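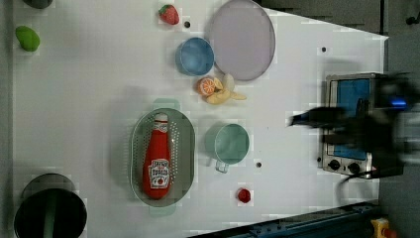 Jarrah Mudgway figures the layoffs at Trilden are the best thing to happen to its stock all year, and going by the chart this morning it's hard to argue with him. The company said before the opening bell that it's letting 1,268 people go, mostly in its warehouses, and by lunch the shares were up enough that my phone kept buzzing with alerts I forgot to turn off.

I've owned a little Trilden since before the Cinell merger (don't ask what I paid), so I read the whole filing with my coffee going cold next to me. It isn't cheerful stuff! Sales slipped again last quarter, the Tutudden distribution center is closing in September, and the new delivery contracts cost more than the old ones did. Nearly 700 of the job cuts are at Tutudden alone, and that's a town where I'd guess everybody knows someone on the payroll.

And still the buyers showed up. Traders like a smaller wage bill, and they like it right away, even when the savings won't land until next year. Trilden also says it'll keep paying its dividend, 24 cents a share, same as last time. I was sure they'd trim it. I told my brother-in-law they'd trim it, and I expect to hear about that at dinner.

What bugs me is the debt. Trilden borrowed a pile of money to buy Cinell, and the loans come up for renewal next spring at whatever rates look like by then. The filing gives that one paragraph, way down past the part about store leases. Mudgway says the banks will roll it over without much fuss, and maybe they will, but he also told me Hoani was a bargain right before it lost a third of its value, so I'm taking that with some salt.

Speaking of Hoani, its shares went up too, on no news at all that I could find. It sells to the same stores as Trilden, so I suppose people are guessing it cuts jobs next. Funny way to pick a winner.

After the cuts Trilden will have 2,091 workers left in its warehouse division. The ones leaving get eight weeks of pay plus health coverage through the end of the notice period, and the company says some of them can apply for openings at the old Cinell sites, though those are a long drive from Tutudden and the filing doesn't mention moving costs.

I'm holding my shares for now, and I don't feel great about it. The conference call starts at 4:30 this afternoon, and I'll be listening for anybody who asks about those loans.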